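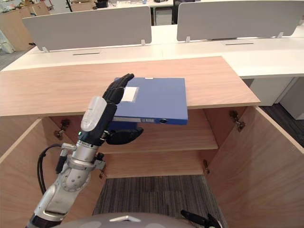
1 min read

Print | E-mail

25 Jul 2020

Prakier soil samples, moisture by oven drying. Batch from the Bama plot, 3 trays, 586 g wet in total. Oven held at 97 °C overnight, a little under the usual setting because the thermostat overshoots.

Tray 2 still losing mass at the second weighing, so back in.
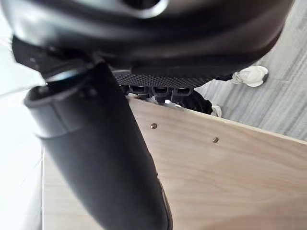 Tray 3 steady. Balance zero drifted between readings; re-levelled and repeated. February figures from Gyamfi were taken on the old balance, do not merge yet. Wimon sheet to be updated Monday.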